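Purchase planning: second pair of handheld grippers (and do we need the arm this year?)
Status: Open
Opened by: Verna Escobedo
Assigned to: Sunita Rosenthal

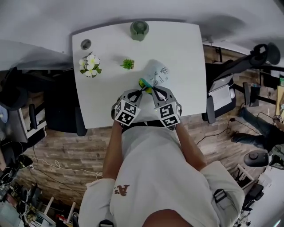 Attachment 1: two-gripper work at the white table, crumpled plastic bag and small green-and-yellow item

Hi Sunita, I'm putting this in as a ticket so it doesn't get lost in my inbox again. You asked what we need to buy before the budget closes in June and I keep giving you half an answer, so let me try to do it properly this time.

The problem is spares. We have one left gripper and one right gripper, and when either of them is down, the whole table is down. Most of the work we have planned for the fall takes two hands, stuff like the attachment, where both grippers are in on a small thing and a plastic bag together. You can't do that with one and a pencil (I've tried the pencil).

What I'd like to get, in order:

1. A second pair of grippers, complete with marker cubes. Kodberg quoted us 2,000 for the pair, shipping included, and the quote is good for 18 days.
2. Spare black fingers. They come in packs and I'd take two packs.
3. Printed marker faces. Plelteo can do these on stiffer stock than what we print ourselves, and I really think we should stop printing them ourselves!
4. The Montoya arm. I know, I know. I'm listing it so you can see it, but it can wait for next year if the rest goes through.

-- Verna

Reply from Sunita Rosenthal, 06/08/2026
Thanks, this helps a lot. Two questions. Is the Kodberg pair the same model, or will you come back to me for new mounts and new software? And what's the wait? Finance will ask me both.

Reply from Verna Escobedo
Same model, same gray body, so the mounts carry over. I checked with their sales desk and then checked again with support. The wait is 11 days from when they see the purchase order. The fingers are in stock.

Software is a little messier. Our license covers one pair, and a second pair needs its own seat if we run both at once. If it only sits in the drawer as a spare, we don't pay for anything extra. I'd start that way and ask for the seat later -- please don't let them bundle it in.

One more thing while I have you. Nirnadthorpe offered us a used pair for less. I looked at their sheet and there's no warranty on the jaws, and the jaws are the part I worry about. I'd pass.

Reply from Sunita Rosenthal
Okay. Items 1 to 3 are going in under small equipment. I've moved the arm to the planning sheet for next year. Can you send me the Kodberg quote as a PDF? The link you pasted wants a login.

Reply from Verna Escobedo
Sent! It's seven pages, but the price is on the second one. Leaving this open until the PO number comes back.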